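Stovura Finger Set for Drive Handling

Home > Equipment > Grippers and Fingers > Stovura Finger Set

The Stovura Finger Set is a pair of black gripper fingers with mounting plates, supplied for small robot arms that hold and move hard drives in their carriers. It was developed in the Genonwood shared workshop, where members maintain a small server for their own files, and is now offered to other workshops and to private builders.

The set may be bought complete or as a drawing pack. Purchasers of the drawing pack are expected to have access to cutting tools and to a person competent in their use. The workshop does not cut parts to order from altered drawings.

Availability

Complete set: in stock
Drawing pack: sent by email after payment
Spare screws: sold with the set or separately
Wrist camera bracket: sold separately, see Related Equipment

Intended use

The fingers are intended for drive carriers that have been released from their latch. The fingers do not operate the latch itself. Builders who require the arm to release the carrier should fit the Plattner latch tool, for which a separate mounting position must be prepared.

The set is suitable for bench work, for teaching within a workshop and for unattended trials in which the arm is guarded. It has not been assessed for commercial server rooms and should not be installed in one. It is not suitable for loose drives without a carrier, as the contact faces were shaped for plastic and may mark a bare drive or damage its circuit board.

Fitting

Fitting requires one hex key and a clear working surface. The arm must be switched off at the wall before work begins. Builders should allow 30 minutes for a first fitting, excluding any adjustment of the arm's program.

Remove the existing fingers and keep their screws apart from those supplied. Place each plate against its mounting face and insert all screws by hand before tightening any of them. Close the gripper slowly and confirm that the two fingers meet without rubbing. Where rubbing occurs, the screws should be loosened and the plate reseated. Packing with washers is not recommended.

Once the fingers are secure, the closing force should be set at its lowest value and raised in small steps until an empty carrier is held firmly. Only then should a carrier containing a drive be tried. A drive that holds no wanted data must be used for all trials.

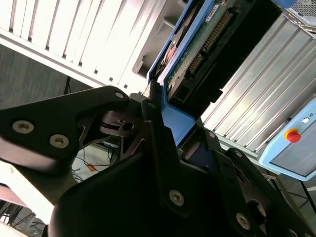
Stovura fingers against a blue drive carrier, with the stop button to the right.

Approach and alignment

The most common difficulty reported by builders is a carrier that enters its bay at an angle. The guide rails in many second-hand chassis are worn, and a small error at the wrist becomes a larger one at the front of the carrier. The approach should be programmed as two separate movements: the first to a point directly in front of the bay, the second straight inwards at reduced speed.

The chassis must be fixed to its bench or stand. A chassis which is merely resting on a surface will move when the carrier meets resistance, and the taught positions will no longer be correct. Positions should be taught again whenever the chassis or the arm has been moved.

Builders using the wrist camera bracket should note that the fingers occupy a considerable part of the view at close range. Alignment marks are best placed on the chassis near the bay, where they remain in sight during the first movement.

Safety

An emergency stop must be within reach of the person in charge of the arm at all times. The stop should be tested at the start of every session. Hands must be kept clear of the bay while the arm is powered, including when it appears to be at rest. Cables should be routed away from the area in which people stand.

Static electricity can damage exposed boards. A wrist strap should be worn when a drive is placed in its carrier by hand.

Particulars

Colour: black
Contents: two fingers, mounting plates, screws, printed fitting sheet
Type of screw: hex socket
Maximum opening: up to 43 mm
Catalogue number: 56
Guarantee: 2 years, parts only

Changes to this item

The current pattern replaces the version sold until November. The contact faces have been lengthened and the edges of the plates have been rounded. Owners of the earlier version may continue to use it. Parts from the two versions should not be mixed on one gripper.

Related equipment

Plattner latch tool
Wornine wrist camera bracket
Wornine cable clips, pack of 30
Genonwood bench stand for a single chassis

Orders and returns

Orders are prepared in the workshop and sent by post. Collection is possible by prior arrangement. Unused sets may be returned in their original packing. Drawing packs cannot be returned once they have been sent. Enquiries about fitting should state the model of arm and the make of chassis, and should include a photograph of the gripper with its existing fingers in place.

Page last revised: February 18, 2018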